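### 3.2 Collecting Demonstrations in Simulation

We gathered all training examples in Taipe, our in-house simulator, because real cans roll under real sofas. An operator drives both arms by hand controller, and the simulator logs joint angles, gripper commands and every camera view. Percy Chávez recorded 1163 episodes over February, in blocks of 40, and has asked that the number appear in the paper.

Each episode pairs a loose object with a holder or container. Room layouts come from the Rultard set, which furnishes its homes with more care than the authors furnish theirs. We keep the furniture in place even when the task ignores it, so that the policy can learn to ignore it too.

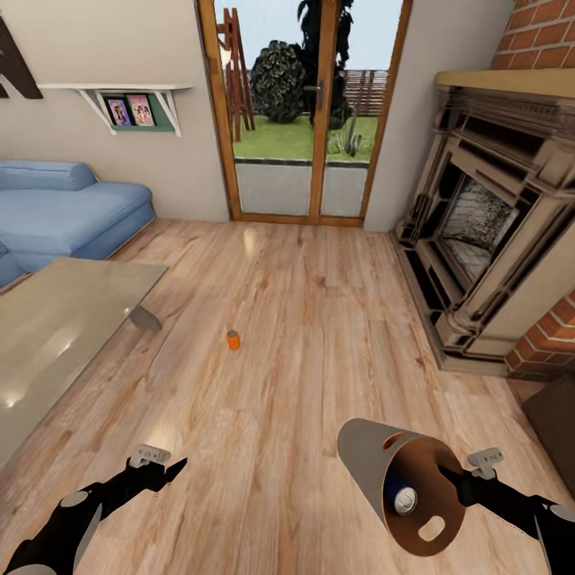
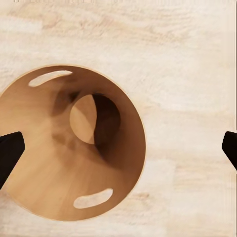

**Figure 3.** Views from data collection in Taipe. First: a can in a cone-shaped holder carried by the right gripper, with a second can on the floor. Second: an overhead view of a round wooden container between two gripper fingers.

Containers with holes gave us the most trouble. Our first labeling script, Fastanis, took any opening for the mouth and proposed grasps to match, with great confidence. We now mark the mouth by hand, once per container model, and pass the label to every episode that uses it.

An episode is dropped if the operator pauses for more than 3 seconds or if the object leaves the room. The second rule was added after the first block.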